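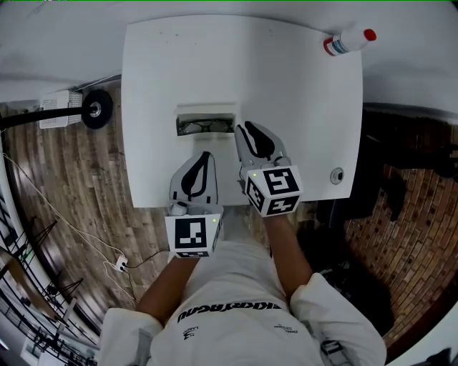

Brick bond is the pattern bricks make when you lay them in a wall, and I've been filling in this entry on and off because it's my favorite part of any old building. The basic idea is simple: each brick should sit across the joint between the two below it. If the upright joints line up, you get a weak seam running up the wall, and sooner or later it cracks.

You need a few words first. A stretcher is a brick laid with its long side showing. A header is turned so you only see the short end. A course is one row. That's most of the vocabulary, and you can go a long way on it!

Running bond is all stretchers, and it's what you see on most newer houses (the brick there is often just a skin over a wood frame). English bond switches between a row of headers and a row of stretchers. It's very strong and eats up a lot of brick. Flemish bond mixes both in every row, header, stretcher, header, stretcher, and I think it's the prettiest of the bunch.
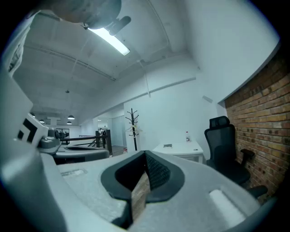
Can you tell how thick a wall is from its bond?

Often you can make a fair guess. Headers usually run back into the wall and tie the layers together, so if you see them, the wall is probably at least two bricks deep. Watch out for fake headers, though, which are just bricks cut in half to look the part.

Then there's common bond, my local one. In Erncombe the old mill on Andrade Street has a header row after every three rows of stretchers, and I could stare at it all day. Other towns stretched that out to five or six rows to save time and money, 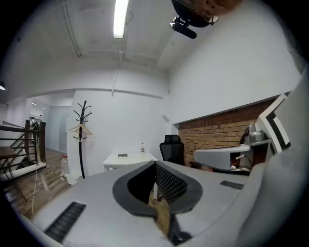
and the walls mostly held up fine, although purists grumble. Stack bond breaks the rule completely, with every joint lined up, so it needs steel in the joints or some other backing. I don't love it outdoors, but around a fireplace it can look great.

Last edited May 9, 2020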